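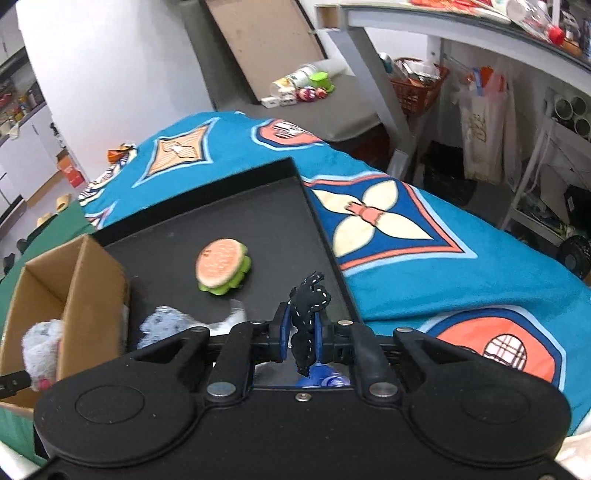
Review of Household Play Items, January 24, 2022

The start of the calendar year is the period in which this household reviews the items held in the playroom. The review was last completed in October, and in the intervening months the contents of the main tray had grown beyond what its raised edges could reasonably contain. The present entry records the decisions made and the procedure followed, for the benefit of relatives who have asked what may still be given and what may not.

Items are sorted in a large black tray placed on the floor of the back room. A dark, flat surface is preferred for this work. Light-colored pieces are easily seen against it, and small parts do not roll under the radiator. The tray was purchased from Tapley for use under wet boots and has not been used for that purpose in over 14 months.

Play food

The toy hamburger has been retained. It has a speckled bun and a green ruffled lettuce layer, and it remains the most requested item at pretend lunches. The remaining play food from the Dustent set was examined piece by piece. Items with split seams were discarded. The cardboard fries were discarded without discussion.

Cords and rope

All cords are to be kept knotted when not in use. The black cord with white flecks had spent the autumn tied to the leg of the piano bench, and has been reassigned to the dog, subject to supervision. Cords longer than 18 inches are stored on the high shelf and are available on request to an adult.

Fabric items

Spotted and patterned fabrics are to be washed together on the cool setting and returned to the basket by the window. Doll clothing without a corresponding doll will be held until spring. My sister, Gwawr Jenkins, has kindly offered to take any surplus for her quilting, and a bag has been set aside in the hall closet for her next visit. She has asked that no fleece be included.

Storage

The two Rirkico bins purchased last year have proved satisfactory, although the lids do not interchange. The Trutton bin has been withdrawn from service following damage to one handle. It now holds potting soil.

Gifts

Relatives are respectfully asked to refrain from sending puzzles of more than 200 pieces until the younger child is in school. Books are welcome at any time. Additional play food is not required at present, with the exception of a replacement for the fried egg, the location of which has not been established.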